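Tomates, concombres, citrons verts : Aravena lance son atelier de tri des légumes

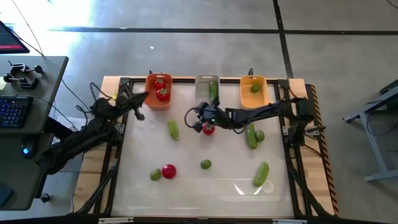 Pourquoi séparer les fruits et légumes avant de les ranger ? Les tomates s'abîment vite sous le poids des autres produits et leur maturation accélère celle des concombres, qui jaunissent et ramollissent quand ils restent à leur contact.

L'épicerie coopérative Aravena a ouvert le 1er octobre 2019 un atelier consacré au tri et à la conservation des produits frais. Il se tient dans l'ancienne réserve du magasin de Forkholm, fermée au public depuis la réorganisation des rayons au printemps. L'accès est gratuit pour les adhérents. Les autres clients paient 2 euros par séance, somme déduite de leurs achats du jour.

Le principe retenu est un bac par produit. Les tomates vont dans le bac orange, les concombres dans le blanc, les citrons verts dans le jaune orangé. Les mêmes couleurs seront reprises sur les étiquettes du magasin, afin que les clients qui rapportent leurs bacs à la maison gardent les mêmes repères.

« Nous voyons revenir les mêmes questions à la caisse, sur les concombres surtout, explique Gisela Medina, responsable des produits frais. Les gens les mettent au fond du réfrigérateur, là où il fait le plus froid, et s'étonnent de les retrouver translucides trois jours après. » Elle conseille de les placer dans le bac à légumes, enveloppés dans un torchon sec, et de les consommer dans la semaine.

Les tomates, elles, restent hors du réfrigérateur tant qu'elles ne sont pas entamées. L'atelier recommande de les poser pédoncule vers le bas lorsque la queue a été retirée, sur une seule couche si la place le permet. Quand il faut en superposer, les plus fermes vont dessous. Les citrons verts supportent quelques jours à température ambiante. Au-delà, ils se conservent mieux au frais, dans une boîte fermée.

Une séance comprend une partie pratique sur table, où les participants répartissent des produits mélangés, puis un temps de discussion sur l'utilisation des pièces trop mûres. Une fiche de recettes est remise à la fin : coulis, concombres au vinaigre, citrons confits au sel. Les produits manipulés pendant la séance ne sont pas remis en vente.

Aravena avait mené un essai l'hiver dernier auprès de 70 foyers adhérents. Chacun devait noter pendant un mois ce qu'il jetait. Les tomates arrivaient en tête, devant les salades et les concombres. « Les relevés étaient remplis de façon inégale et nous n'en tirons pas de statistique, précise Pilar Sepúlveda, qui coordonne le programme. Mais l'ordre des produits était le même presque partout, et c'est ce qui nous a décidés à commencer par ceux-là. »

Les bacs sont fournis par Furarska, qui en a livré 435 au magasin. Ils sont en plastique, lavables, et s'empilent une fois vides. Les adhérents peuvent en emprunter contre une consigne, rendue au retour du bac propre. Le fabricant Hullovix avait également été consulté pour des modèles à couvercle, mais la coopérative a préféré des bacs ouverts, plus faciles à surveiller d'un coup d'œil.

Le budget de l'opération, hors bacs, s'élève à 580 euros pour l'automne. Il couvre l'impression des fiches et l'achat des produits utilisés en séance, pris autant que possible dans les lots déclassés du magasin pour leur calibre ou leur forme.

Un deuxième cycle est prévu en novembre, avec les pommes de terre, les oignons et les courges. Les pommes de terre et les oignons y seront traités séparément, leur conservation côte à côte étant déconseillée. Une séance destinée aux cantines scolaires est à l'étude, sans calendrier arrêté.

Les inscriptions se font à l'accueil du magasin de Forkholm, aux heures d'ouverture. Les enfants sont admis accompagnés d'un adulte. Il est inutile d'apporter ses propres légumes.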